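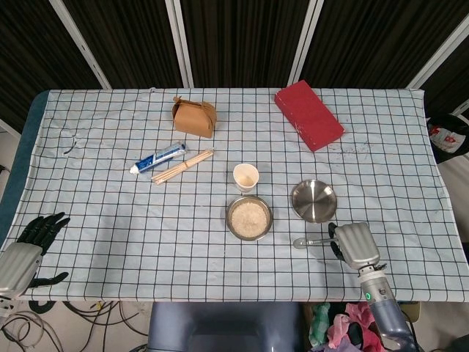
What should a small outfit set aside for hands when budgeting for a two-armed robot with five-fingered hands?

Budget for the hands as their own line, separate from the arms, and include a spare for whichever side does most of the work. Posters in this thread disagree on how big that line should be.

Forum: Buying and Budgeting
Topic: Hands, spares and the bits that aren't on the quote

tablegrid
We're putting in a capital request in March for a second two-armed setup for tabletop work. Small household things mostly: spoons, cups, bowls of rice, tubes. The first one was bought before my time and the paperwork is thin. I have a quote from Plavton that lists arms, torso, controller and "end effectors (pair)" as one lump. No spares and no service terms past the first year.

What did you wish you'd put in the first request? I can ask once. Going back for a top-up takes the better part of a year here.

kelpie_dan
Ask them to split the lump before you do anything else. We did that with Plavton and the hands were a far bigger share than we'd guessed. Once it was on its own line the finance people stopped asking why we wanted a spare.

I'd buy one spare hand, for the side you use most, and get it in the first order. Lead time on ours was 60 days when it was ordered separately.

m_okafor_lab
Disagree on the spare hand. We bought one and it sat in its case until the firmware moved on and it wouldn't talk to the controller without being sent back. Buy finger modules instead if the maker sells them. Thumbs and index fingers are what go. A whole hand is a lot of money to have sitting on a shelf.

kelpie_dan
Fair, but Plavton didn't sell finger modules when we bought. If a finger went, the whole hand went back to them. So it depends on the vendor.

tablegrid
Their rep says modules are "on the roadmap". I'm treating that as a no.

wattlebird
Treat it as a no and get the firmware question in writing too. We're with Tomell and the contract says any spare bought with the system gets updated at no charge for 5 years. It took two emails to get that added.

Also, do you need fingers? I ask everyone this. If half your tasks are moving a box or a cup from one side of the table to the other, a plain two-jaw gripper on one arm would do it for a fraction of the cost.

tablegrid
Half the tasks, sure. The other half are spoons lying flat on cloth, and chopsticks. The people who use the data want the same hand on both sides, so I don't get to choose.

wattlebird
Then fair enough. Flat cutlery is hard on fingertips, so price replacement tip covers as a consumable. Ours come in packs of 100 and we order them with the gloves and wipes.

Liya Mekonnen
I do the purchasing for a group running three of these, so a few things from that side.

Put the props in the operating budget, never in capital. Bowls, plates, paper cups, toothpaste, rice. It's cheap, but it never stops, and if it's in the capital line you can't reorder when it runs out.

Tables, cloths and background screens are the same. We got folding screens from Asfaw, the office furniture place, and they cost less than anything sold for the purpose. Buy a few different tablecloths at the start.

Cabling is the one people leave out. You want proper floor covers or an overhead run, and an electrician's visit if the power isn't where the stand is going. Get that quoted before the request goes in.

And ask for training for two people, as leave will happen.

tablegrid
That's very useful, thanks. I had nothing for cabling or power. Did you pay for the extended service plan?

Liya Mekonnen
On the first one, yes. On the other two we put the same money into a repair fund and came out ahead, but we have a technician who's comfortable opening a forearm. Without one I'd take the plan.

m_okafor_lab
I'd take it regardless for the first two years. One wrist repair cost us more than the plan would have. After that, your own fund.

kelpie_dan
Check what the plan excludes. Ours excluded fingers as "wear items" -- buried on the last page.

rustybracket
Has anyone looked at leasing? Wisis quoted us a monthly rate with hands swapped on failure. Dearer over 5 years but it comes out of operating, and for us that's easier to get signed.

Liya Mekonnen
We looked at it. The rate was all right. The return condition clause was the problem, because it wanted everything back with cosmetic wear only and these things get scuffed. See if they'll reword it.

tablegrid
I'll get the lease quote as a comparison at least. Current plan is: split quote from Plavton, one spare right hand with the firmware terms in writing, service plan for two years, cabling and power as a separate line, props and tip covers to operating. Will post the numbers once the rep comes back to me.

m_okafor_lab
Still think the spare hand is a mistake, but with the firmware in writing it's a smaller one.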